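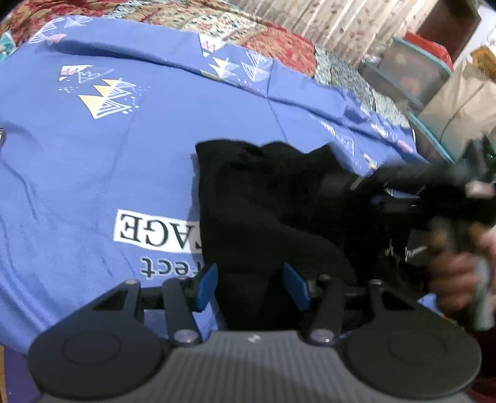
How I check hand-held gripper demos before training

So you've recorded a pile of cloth demos on the bed and you want a policy out of them. I've done this enough times now to have a routine, and it starts well before any training!

First, watch the clips at half speed. I keep mine in a folder called Firkitz (long story) and mark the moment both fingertips close on the fabric. Dark cloth is the tricky one, because the folds all blend together, so I go frame by frame there.

Next, trim. I leave 2 seconds before the grasp and cut the rest. My last batch had 321 demos left after trimming, and that was plenty for a first run.

Then split by session, never by clip. If clips from the same session land in both training and test, your score will look great and mean nothing (ask me how I know).

Now train for 1,000 steps and stop. Look at the predicted gripper width next to the recorded one. If the curves drift apart right at the grasp, go back to your marks and fix those before you touch the learning rate. I had to redo mine 4 times in November.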